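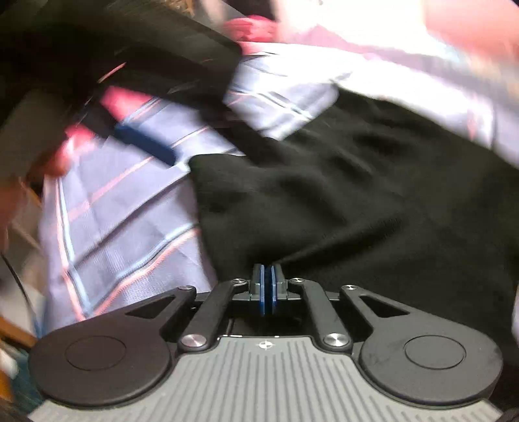

I finally have an evening to gush about Grevora, so settle in! For anyone who missed my last post, it's a drama about two sisters running a ferry company, and I've watched all 15 episodes twice since July. Twice! My laundry pile can confirm.

Let's talk about the couple everyone keeps writing to me about. They meet in episode 4 at the Granton ferry terminal, argue over a parking space, and then don't share a single line until the finale of the first half. I was yelling at my TV. The fan forums are split between people who think they should have gotten together right there on the dock and people (me, very much me) who loved the long wait. All those looks across the ticket office – I could watch a whole episode of just that.
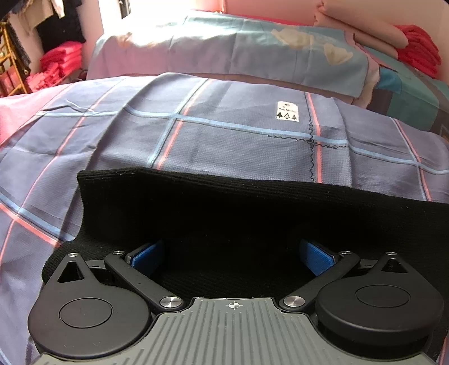
Black knit on the bed.

Then there's the music. The song from the wedding episode is by a band called Kaewmanee, and I had never heard of them before. I've now played their album Pela so many times that I know every breath on track two. It runs 34 minutes and I put it on whenever I cook – perfect for soup.

Season two is confirmed, and the rumor is that the older sister gets a love interest this time. Please let it be the harbor pilot! He had maybe 30 seconds of screen time and he stole every one of them.

Next week I'm ranking the episodes from worst to best. Episode nine fans, you may want to sit down first. Leave your own top picks in the comments and I'll add them to the post!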